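厨房小物换季，旋转挂架成了今年的主角

收纳这件事，越小的东西越让人头疼。大锅大盆总有自己的位置，打蛋器、刮刀、油刷却常年挤在一个抽屉里，拉开时哗啦一响，想拿的那件偏偏卡在最里面。进入十一月，家家户户的烤箱又忙起来了，生活用品店Farkitz顺势把店里最显眼的一张长桌让给了烘焙小工具，主题就叫“挂起来”。

活动由Himance家居工作室策划，主讲人是做了14年厨房整理的特蕾莎·基恩（Teresa Keane）。她带来的办法简单得让人高兴：把最常用的几件工具从抽屉里请出来，挂到一个立在台面上的小架子上，伸手就能拿到，用完顺手挂回去。

“我家的抽屉以前要两只手才关得上，”基恩笑着说，“现在里面只剩量勺和几个饼干模，关的时候声音都不一样了！”

工作室今年春天向会员征集过“最乱的一个抽屉”，前后收到2,947份投稿，照片里出镜最多的正是打蛋器。它圆鼓鼓的，占地方，还爱勾住别的东西，有人一拽就带出来半抽屉的家当。基恩把其中554份打印出来贴满了工作室的一面墙，策划这次活动时，她就是对着那面墙一件一件挑工具的。

最后选中的架子是细杆圆座的款式，顶上伸出一圈弯钩，整体白色，放在哪种颜色的台面上都不抢眼。搭配的刮刀和油刷用了薄荷绿的手柄，刷毛和刮刀头是奶油色，打蛋器则配木柄，几样摆在一起清清爽爽，光看着就想烤点什么。 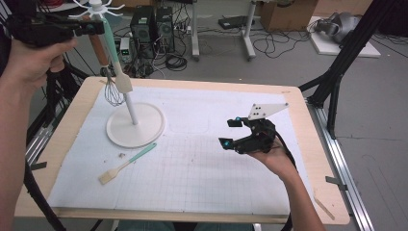
先挂哪一件

基恩的建议是先挂打蛋器。它体积最大，钢丝圈垂下来以后会占掉一侧的空间，早点定好位置，后面的工具就容易安排。刮刀可以挂在另一侧，刮头朝下，和打蛋器之间留出一点空隙，取的时候不会互相碰撞。油刷放在最后，它最轻，哪儿有空钩就去哪儿。

还有一个小讲究：挂之前先擦一遍台面。面包屑、糖粒之类的碎渣要是垫在底座下面，架子容易晃。基恩自己习惯在手边放一块叠好的棉布，摆架子之前先抹一圈，连底座背面也不放过。

洗过的工具也别急着上架。油刷的刷头最能藏水，她会先用布把水吸掉，再平放一阵子，等摸上去完全干爽了才挂。木柄的打蛋器同理，手柄上的水珠擦干净，木头才能用得久。

不必追求挂满

现场被问得最多的问题是：一个架子到底该挂多少东西？基恩的回答让不少人松了口气。她觉得每周都会用到的才值得挂出来，一年只碰一两回的裱花刮板、擀面杖纹路套，老老实实待在柜子里就好。钩子空着也没关系，转起来更轻快，看着也舒服。

她还鼓励大家按自己的顺手程度来排。左撇子可以把常用的挂在左前方，家里有孩子帮忙的，不妨把架子往台面外侧挪一点，但别贴着边沿。有位刚搬进小公寓的年轻顾客听完，当场就在手机里画起了自家台面的草图，连咖啡机要往哪边让都算进去了。

香草盆栽品牌Flulora也在同一张长桌上占了一角，带来几盆迷迭香和百里香。基恩很喜欢这个邻居，她说烤佛卡夏的时候，一手取油刷，一手掐两枝迷迭香，厨房里最开心的时刻也不过如此。

带着旧工具来

这次活动最可爱的环节是“旧物换位”。参加者可以把家里重复的小工具带来，放进交换筐，再挑一件自己真正缺的带走。三把刮刀换一个面粉筛，多出来的打蛋器换一把油刷，换的人都挺得意。带来的物品请提前洗净晾干，塑料头开裂、木柄松动的就不要拿来了。

Himance为活动印了1,000张免费的抽屉整理卡，正面是分类清单，背面留了空格，可以把自家台面的尺寸画上去，回去比着摆。卡片放在收银台旁边，自取即可，想多拿一张给爸妈也没问题。

每天下午三点，基恩会在长桌边做一场短短的演示，从一抽屉乱糟糟的工具开始，边分边挂边聊。座位不多，站着听也很自在，随时可以插话提问。演示结束后，隔壁的Sisay面包房会端来当天的黄油饼干，去晚了可就只剩盘子啦。

活动持续到十一月底，免费入场，无需预约。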